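**November, lock and key sorting, bench notes**

Started a bit after 9 a.m. with the box from the Merham building, the one Lizelle Dlamini has been asking me to deal with since the summer. It's the usual mess that collects in a drawer when people leave and hand things back - padlocks, loose keys, keys on rings, tags with no keys, keys with no tags. The plan was to match what can be matched, tag it, write it in the register and get the rest out of our lives.

The register stops at 1,919, by the way. Ayanda, if you start a new page before I've finished, please don't start again from 1,000 like the last time! We had two sets of the same numbers for months and I still find the odd one.
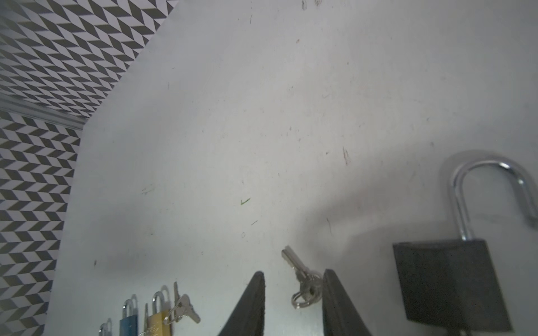
Padlocks first, because they're the easy part (or so I told Wian). My way of doing it is to sort by body and size before trying any keys at all, so you aren't pushing a great fat key at a tiny lock and wondering why it won't go. The white table is good for this - small silver keys show up nicely on it, even with all the scuffs. The big dark one with the chrome shackle was standing open next to the keys, and that's how I like them left while I work. An open lock tells you nothing about which key fits, I know, but at least you can't lock yourself out of it. The smaller ones make a nice little row, silver, blue, brass. I had a go at reading the stamping on the brass one and got nowhere, so it goes in the register as "brass, stamped, illegible" until somebody with better eyes has a turn.

Rule for trying keys, and I'm writing it down again for Wian Rampersad, who forces things: in gently, all the way, then turn with two fingers. If it doesn't turn, it's the wrong key. Don't lean on it. Don't use pliers. Last spring we snapped one off in a cabinet lock and Donal Costello spent a whole lunch break fishing it out with a bit of saw blade, and he still brings it up.

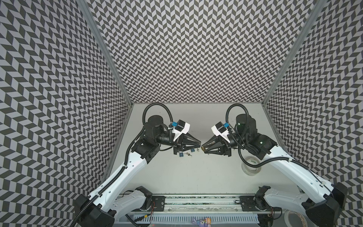
Also, a key going in doesn't mean it's a match. Plenty of them slide into a lock that isn't theirs and then just sit there. It only counts when the shackle pops and you've closed it and opened it again. Twice, please. I've been burned by once.

Then there's the question of what goes on a tag. The old habit was to write the room name, which was fine until the rooms got renamed and also not so great if you drop your keys in the parking lot. I want numbers only from now on, with the room in the register and nowhere else. Kagiso Du Plessis thinks this is overkill for a paint cupboard. Kagiso also lost the paint cupboard key for most of August, so I'm not taking a vote.

Handwriting: pencil rubs off, ballpoint skates on the card. The fine Wurell marker has been the best so far - let it sit for a minute before you put the little window back over it or it smears and you get to do it all again. I did four of those today before I learned my own lesson.

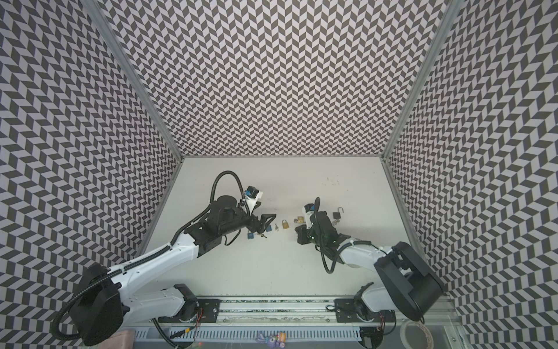
What I'm less sure about is the color system. Ayanda Botha wants a color for each floor, and I do see the appeal, it would make the key cabinet look very smart. But then you have to keep every color in stock, and the minute we run out someone grabs whatever is nearest and the whole thing is worse than no system. For now I'd say one color for everything that lives in the cabinet and a different one for spares. We can argue about it over coffee.

Split rings: use the ring opener in the top drawer, your thumbnails will thank you. One lock per ring, spares on their own ring. No more giant jailer bunches.
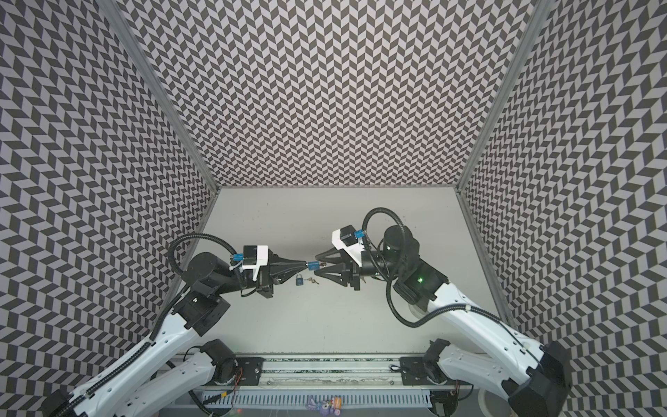 Left to do:

- finish the register lines for the small padlocks, size and color at least
- order 20 more tags, same kind as before (the Nindetel catalog has them, Lizelle has the login)
- graphite for the stiff ones. Graphite, Wian, no cooking oil
- orphan keys go in the jar with the red lid, and stay there until the end of the year before anything gets thrown out
- ask Donal if the bike shed lock ever had a second key, I have a feeling he took it home

Stopped at 4 p.m. with a stiff neck and metal-smelling hands. The register is back on the shelf by the door, marker clipped inside the cover.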